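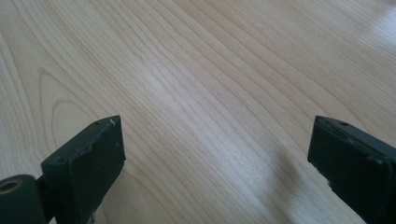

How to Decide if a Chore is Ready for a Machine

Many people ask whether a robot can already wipe the table, fold the towels or sort the screws. The answer depends on the chore more than on the robot. In this tutorial I explain how to test one chore at home or in a small workshop, before you spend money on anything.

You need a pencil, a table and one free afternoon.

Step 1. Write the chore as small actions

Take one chore only. "Clean the kitchen" is too big. "Wipe the table" is better, but it still has many actions inside: find the cloth, pick it up, press it, move it to the other side, shake it out. Write each action on its own line. My list for wiping a table had 13 lines, and I was surprised, as I do this every evening without thinking.

Step 2. Mark what must be felt

Go through the list and put a letter F beside every action where your fingers tell you something. A sticky place on the table is felt before it is seen. The same is true for a screw that goes in crooked. Machines with two fingers can close and open very well, but most of the cheaper ones feel very little. If more than half of your lines have an F, please wait some years with this chore.

Step 3. Look at the surface
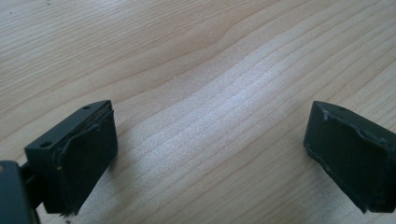 Pale and shiny wood is harder for a camera than many people expect. Reflected light can hide a water drop or a clear plastic bag. Stand where the camera would stand and look from there, once in the morning and once with the lamp on. If you cannot find a crumb yourself, do not expect it from the machine. A matte mat in a dark color costs little and often helps more than a better camera.

Step 4. Count the good tries

This is the part which people like to skip. One nice video proves almost nothing. In our small workshop we tried the Kollo arm with one chore only, to pick up a folded cloth and put it down in a marked place. We made 271 tries, spread over 6 days. The first day looked excellent. Then we moved the table closer to the window, and the good tries became much fewer – the cloth was the same and the program was the same.

Make your own sheet with two columns, "done" and "needed help". If a person had to push the cloth even a little, it goes in the second column.

Step 5. Add the time of the helper

If you must stand beside the machine, the chore is not automated. Write down the minutes you spend on setup, on watching and on cleaning the fingers. Compare with the minutes of doing it by hand.

For me the result today is this: moving equal parts from one tray to another is ready for a small shop. Vacuuming an open floor is ready. Wiping a table with things on it is close, and folding laundry of mixed sizes is still slow. I will repeat the test in June with the new Anura fingers.

Comments

benchandvise: Step 5 is what I needed. We spent more time watching the arm than it saved us.

lowshelf: Does the dark mat also work for glass? My drinking glasses are the problem, not the cloths.

tinker_p: Try a mat with a fine pattern, lowshelf. It bends behind the glass and the edge is easier to see.

Related articles

Soft or hard finger pads: which to buy first
4 chores for a first robot arm
Drallard tray feeder, notes after one winter
How to fix a lamp above a work table

Contact | © Amoah Workshop Pages | Back to top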